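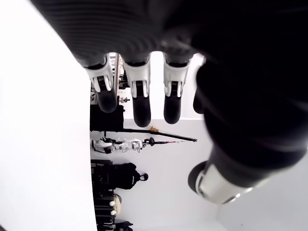 A dark pole, with a white surface to the left.

Pole (household)

By the Plisstead Home Reference editors
4th January
Print this article | E-mail this article

A pole, in household use, is a long, narrow length of wood, metal or plastic used to hang, support or guide other things. The word overlaps with rod, rail and bar. In everyday speech a rod tends to be thinner than a pole, and a rail is usually fixed at both ends, but shops do not keep strictly to this and the same article may be sold under any of the names.

Materials and finish

Wooden poles are commonly varnished, stained or painted. Steel poles are often hollow, which keeps the weight down, and may be chromed or coated with coloured powder. Dark finishes show dust readily and pale ones show scuffs. Against a white wall or door a dark pole stands out clearly, and many people choose one for that reason.

Uses

Curtain poles and wardrobe poles are the most familiar kinds. Others form the uprights of clothes racks, floor lamps and open shelving. The Cosgrove range, made at Bovitdale, covers lengths from 600 mm upwards, and poles over 1,000 mm are supplied with a middle bracket. Its thickest wardrobe pole measures 34 mm across.

Fixing and care

A pole may rest in open brackets, fit into closed sockets or be held by spring tension between two walls. Heavy clothes can cause a long pole to sag. Most finishes need only a damp cloth, and bare steel should be dried afterwards.

See also: Bracket; Curtain rail; Finial

Print this article | E-mail this article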